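Home | Ask | Unanswered | Robotics | Simulation | Tags | Log in

Is a 2,000-episode simulated knob-turning result worth anything before I buy hardware?

Asked in Robotics > Learning and Evaluation
Tags: simulation, manipulation, success-rate, sim-to-real

I've inherited a project from a student who graduated in May. The task is a knob panel: a robot arm is told "set B3 to the second tick" or similar, and a learned policy drives the arm over, closes on the knob, turns it, and backs off. Training and testing all happen in simulation. Internally the method is called Plarkano, and the claim in the write-up is that it fails on only 139 of 2,000 test episodes.

I don't believe it. Or I believe the count and I don't believe what we are supposed to take from it. My boss wants to use that one number to justify buying an arm and having the panel machined, and I'm the one who has to sign under it.

What I know about the setup:

1. The policy gets a wrist view, a room view, and the joint angles. No force reading of any kind.

2. The panel is a grid of knobs, all the same black cylinder type, with white pointer lines and tick marks. The wrist camera looks down past the fingers, so whatever the fingers are over, they also hide. 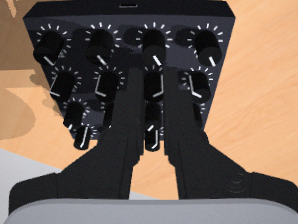
3. An episode counts as a success if the pointer of the target knob ends within a set angle of the goal. The success check reads the angle straight out of the simulator. It does not look at any other knob.

4. Each episode is allowed up to 3 attempts. I only found this by reading the config. The write-up says "success rate" and leaves it there.

5. The total number of episodes run was 2,178. The write-up reports 2,000. The rest were "discarded due to invalid initial state." There is no list of which ones, and the seeds weren't saved.

Number 5 is what got me started. I asked the student by email and got a friendly answer saying that some starts had the arm in a bad pose and it wasn't fair to count them. Maybe so. A real arm will also start in a bad pose now and then.

The room view doesn't calm me down much either. It's good for seeing whether the arm is heading toward the panel, and I can't see how a policy would read a knob angle from over there. 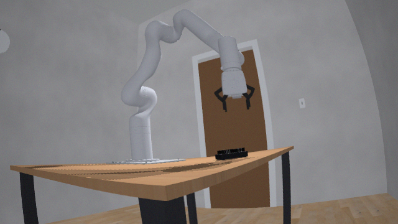
So I assume nearly all the useful information comes from the wrist, and it comes late, when the gripper is already close. If the policy picks the wrong column on the way down, does it have any way to notice? I looked for a test of that in the write-up and found a paragraph with the word "robust" in it four times.

My question: without buying anything, what can I run in a week or so that would tell me if this result means something? I have the simulator, the trained weights and one decent machine. I do not have the student.

Answer 1 (accepted)

I've reviewed a fair number of these and your nose is working fine. Take the points in this order.

Start with the discarded runs. If 2,178 were run and 2,000 were kept, 178 are gone, and that's more than the 139 failures they admitted to. Put all of them back as failures and you get 317 out of 2,178, or a bit under 15 percent. The reported figure is just under 7. The truth is probably somewhere between, but you can't say where, and neither can the write-up. With no seeds you can't recover the old set, so rerun it. Fix the rule for an invalid start in code before you run anything, have it check the start only, and log every rejection with its seed. My guess would be that the original rule was applied after looking at the outcome. I'd love to be wrong about that.

Then set the attempts to one. Report both numbers if your boss likes the old one, but they go side by side in the same table. If three tries are allowed, you also want to know who decides a try has failed. If the simulator tells the policy "nope, go again," then the policy is being handed an answer it will never get on a real bench. I have seen this more than once. Look in the config for whatever triggers the retry.

Next, break the results down by knob. A single success rate over a whole grid hides everything you care about. The outer column and the inner ones are not the same problem, because the fingers come in from one side of the view and cover different things depending on where they are.

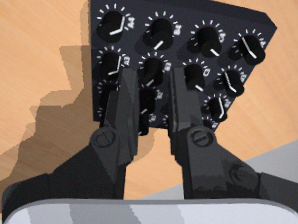
If the failures bunch up on a few positions, you have learned something real about the method and you can plan for it. If they are spread evenly I'd be more suspicious, to be frank, because I'd expect some positions to be harder, and an even spread makes me wonder if the policy is reading the angle from somewhere it shouldn't. Check the list of inputs line by line. We once spent most of a summer on a project called Nirkitz before Adelmo Longo found the goal angle sitting in the state vector under a name that sounded like a joint velocity.

Also change the success check. It has to look at every knob on the panel, before and after. Setting B3 correctly while dragging C3 along with it is a failure on any panel I'd want to use. That's an afternoon of work and I would bet it moves your number more than anything else on this list.

Last, the wrong-column question. Don't reason about it, force it. Save the state when the gripper is above the panel, before it closes, then shift the arm sideways by one knob spacing and let the policy carry on. Do the same with the labels: swap the text on two knobs, keep everything else, and see which one it goes for. If it goes to the old position it has memorized the layout and never reads the labels at all. That may be okay for you if your panel never changes, but then the write-up can't say it follows instructions about labels.

None of this tells you how it does on hardware. It tells you whether the simulated claim survives being looked at. I'd want that much before signing.

Answer 2

You're overthinking it. Sim results are always a bit optimistic, everyone knows that. Turn on randomization for lighting and friction, fine-tune on a few real runs and it'll be fine. We did a drawer task this way using the Olora setup and it transferred pretty well. Just buy the arm.

Answer 3

I half agree with Answer 1. The bookkeeping has to be fixed. But I'd put contact first, before the per-knob table, since a knob is a contact task and the asker says there's no force input.

What I would do is take a short set of episodes and watch the stretch from hovering to closing, slowly, from the room view. You're looking for whether it comes down square over the target or arrives a little off and lets the physics sort it out. Simulators can be very forgiving here. Fingers sink into things slightly, get pushed back out, and the knob ends up centered as if by magic. 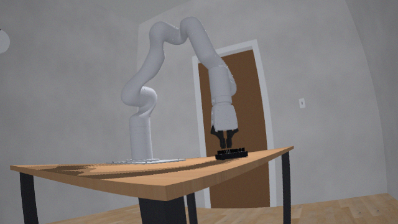

Room view, gripper just above the panel.

Then make the physics less kind. Raise the knob friction in steps, lower the finger friction in steps, halve the time step. Plot the success rate at each. A method that really works should get worse gradually. If it falls off a cliff when you halve the time step, then part of what was learned is a quirk of the solver, and no hardware budget is going to buy you that quirk.

I'd also add a dumb baseline. Write a script that goes to the known knob position, closes, turns by the right amount, and opens. No learning. Run it under the same check. If the script scores near the same, the honest summary is that the task as set up is easy – and the learned policy has to earn its keep on something the script can't do, like a panel that's been moved or turned on the table. I asked for that baseline on the Thoroddsen benchmark and the thread went very quiet.

Where I disagree with Answer 1: an even spread of failures isn't that suspicious to me. If most failures come from slipping during the turn, they'd be spread evenly no matter what the camera sees. Label the failures by type before drawing anything from where they are.

Comments (5)

gritbin: The discarded episodes being more than the failures should be the first line of your memo. Stop there if you have to.

panel_asker: Update from me. Retry trigger is the simulator's success flag, so yes, it was being told. One-attempt rerun is going overnight. Haven't touched the contact settings yet.

mossyrelay: @Answer 2 "pretty well" is how many out of how many?

tkv_lab: Small fix to Answer 3, if you halve the time step make sure the control rate stays the same, or you're changing two things.

gritbin: ^ this bit me too. Check the action repeat setting.

Related | Newest | Report a problem | Back to top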